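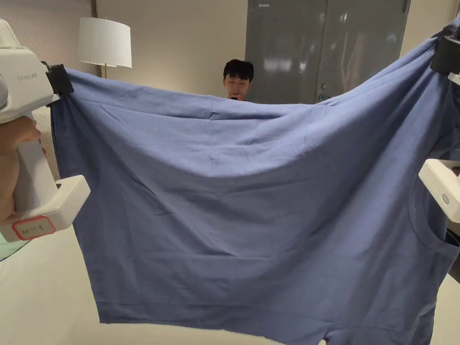 Folding Shirts With Hand-Held Grippers: A How-To for Student Teams

Posted January 13, 2022

Most guides to this make it sound as if you record a pile of shirt folds, train overnight and wake up to a robot that does laundry. Our club has been at it since August, and I don't buy it. You can still get usable demonstrations out of a semester if you're strict about a few things.

What you need: two hand-held grippers, a table with a plain top, one T-shirt, and a partner who will tell you when a take is bad.

1. Pick one shirt and stay with it. Teams love to brag about variety. Our first 151 takes used whatever people brought from home, and we couldn't tell if a bad fold came from the cloth or the person.

2. Start with the shirt flat on the table. Clamp two corners, one per hand. Take a small bite of fabric. A big bunch feels safer, but it leaves a lump that throws off the first fold.

3. Lift both hands at the same speed. Stop when the cloth clears the table. A little sag along the top is fine. I've read that it must be tight as a drum, and I have yet to see any numbers behind that. Pulling hard mostly pops a corner loose.

4. Hold still for a count of 4, then lower the far edge first.

5. Fold, release, back both grippers away. Don't smooth the cloth with your fingers. The robot won't have fingers, and every team I've watched at the Zadmont meet does this without noticing.

6. Have your partner mark the take keep or toss before you start the next one. Deciding later means you keep everything.

How many takes? The Stollora starter guide says 100. We trained on 100 and the arm folded air. At 701 it folded our shirt on our table most of the time, and did badly with a shirt one size up. Be suspicious of any demo video that shows a single shirt, ours included.

Sorting software is a matter of taste. We tried Geter and went back to a spreadsheet.

If your corners keep slipping, check the jaw pads for lint before you blame the model. Ours needed wiping every session.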